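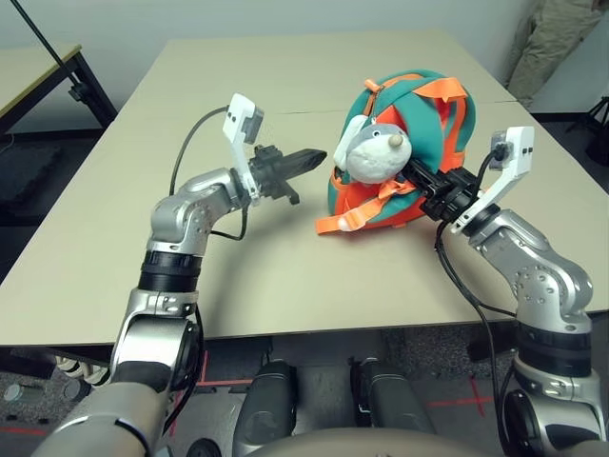
I got to Gobnait Scanlon's place at half past seven in the morning and she was already annoyed at a pear tree. "Look at it," she said, before hello. "I told it last year not to do that." The tree had thrown up a thicket of straight, whippy shoots along its top branches, and she was glaring at them over a mug of tea the way you'd glare at a teenager's bedroom.

Gobnait looks after old fruit trees. She doesn't run an orchard (she's very firm on this, she says she could never stand the paperwork), she gets called in by people who've bought a house in or near Povton and found something gnarly at the bottom of the yard. I'd been wanting to talk to her ever since a neighbor of mine came home with a bag of apples I couldn't identify and said only, "Gobnait says they're good for sauce." I ate three of them in the car! They were not good for eating in the car.

So how does somebody end up doing this for a living? I asked her that while she dug around in the shed for a second mug.

"I was a bookkeeper," she shouted from inside. "For a tile company. Riline. I did that for years and I wasn't bad at it. Then my aunt died and left me this house, and the house came with eleven trees, and I killed two of them."

She killed them, she says, by being helpful. She'd read that old trees needed a hard pruning, so she went out one July with a new saw and took off about half of each one. The sun scorched the bark, the trees panicked and put out a mess of weak growth, and within a couple of years they were firewood. She still has a slice of one of the trunks. It's the doorstop in her kitchen.

"I like to trip over it," she said. "It's good for me."

After that she went and found a teacher, and this is the part of the story she tells with the most pleasure. Marthinus Cele had been grafting apples out at Rurkdale for most of his life and did not want a student. She drove out there anyway and asked if she could sweep. He let her sweep for one whole winter. "He'd be up a ladder and I'd be underneath with a broom, and he'd talk to the tree. Never to me. But he talked loud enough, you know? He'd say, 'Now I'm taking this one because it's crossing that one.' He was telling me everything. He just wasn't going to look at me while he did it."

I asked whether they're still in touch. "He phones me in February," she said. "Every February. He says, 'Have you cut your scions yet?' and I say yes, and he says, 'Too early,' and hangs up."

Scions, for anyone as clueless as I was, are the little pencil-thick twigs you cut from a tree you like, to graft onto the roots of another one. An apple seed won't give you the same apple it came out of, so if you want your grandmother's apple, you need a piece of your grandmother's tree. Every named apple you've ever bought got to you that way, somebody handing a stick to somebody else. I knew this in a vague way and it still made my head spin a little when she put one in my hand.

It was a very plain stick.

She keeps them in damp newspaper at the bottom of her refrigerator, under the lettuce, with the names in grease pencil on masking tape. There were 30 bundles in there when I visited, and not a lot of lettuce. Some have proper names. Others just say things like "Heledd's wall" or "behind feed store, yellow." The wall one belongs to Heledd Gronow, whose tree had been leaning on the same bit of stonework for so long that they didn't dare fix the wall. Gobnait took cuttings from it a few years back, and the old tree came down in a windstorm the very next fall.

"So now there are five of it," she said. "There was one, and it was dying, and now there are five and they're all in different yards. I gave Heledd the best one."

Did she cry? I asked. (I would have cried.)

"Heledd? No. She asked if it came in a red."

We walked around the yard for a good long while after that, and I learned a pile of things I'll try to get down in some kind of order. Gobnait does her main pruning in late winter, when she can see the shape of the tree and it's still asleep. She never takes more than a quarter of the live wood in one year, and on a really old tree she takes less. Dead wood doesn't count, you can have all of that you want. She cuts just outside the swollen collar where the branch meets the trunk, and she doesn't paint the wound with anything. She was taught to, and she did it for a while, and then she noticed the unpainted cuts were closing over better.

"People want to put something on it," she said. "They feel bad. I understand that. Go and have a sandwich."

The whippy shoots on the pear, by the way, are called water sprouts, and they were her own fault. She'd taken a big limb off the year before and the tree was trying to make up for it. She'll thin them out slowly, a few at a time, and leave a couple of the better placed ones to turn into real branches. She did rub one off with her thumb while we were talking. I don't think she noticed.

Her phone rang twice while I was there. The first call was Aldana Barrientos, who wanted to know if a plum could be saved after a truck had backed into it. It depended on the truck. The second was a man who'd counted 377 apples on a tree he'd been told would never fruit again, and who wanted her to come and see before he picked them. She's going over with a basket.

I asked her what she'd tell someone who has just moved in somewhere and found an old tree out back.

"Leave it alone for a year," she said. "Watch it. See where the sun goes. See if it flowers and what comes off it. Take a chair out there. You can buy the saw later."

Then she gave me a bundle from under the lettuce, wrapped in newspaper, and told me not to let it dry out. The tape says "Povton, sour, keeps till March." I don't have a tree to graft it to yet. It's in my refrigerator, next to the mustard, and I've been looking up rootstocks all week.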